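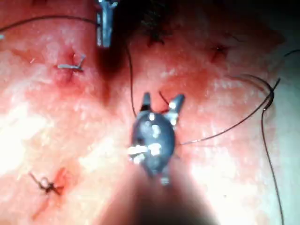 The surgeon at Rizvi who teaches stitching would like it known that she can't sew a button. "My coats come back from the cleaner with notes," she says.

Thread is another matter. She prefers it dark, so it shows against tissue, and cut shorter than beginners want. "They ask for 20 inches and then they're knitting."

Her trainees log their practice knots. One reached 337 by May and asked if he was done. "I said he was warmed up." Her own count? "I stopped at 1,395. It was getting sad."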